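We use cookies to improve your visit. Accept / Manage settings

Speaker notes – moving the Bitidstead library
Nerys Pritchard, March 2023

Start with the size of the job. 2252 boxes, one staircase, 3 weeks. Pause here and let people look at the floor plan.

Say early that the shelf order was set before any packing started. Every box got a number on two sides. We lost 43 labels to cheap tape – mention the brand we switched to only if asked.

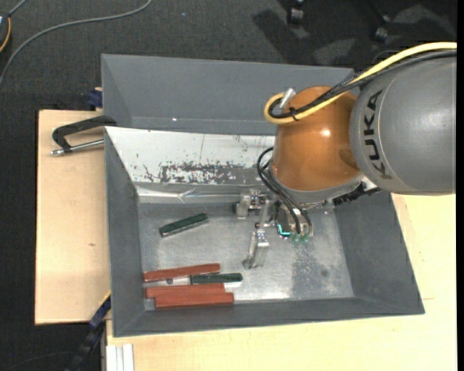 Prata thought the numbers were a waste of time and would have packed by subject alone. Give that view a fair hearing, then go to the local history room, where subject order broke down on the first morning.

Close with the May reopening date. Questions.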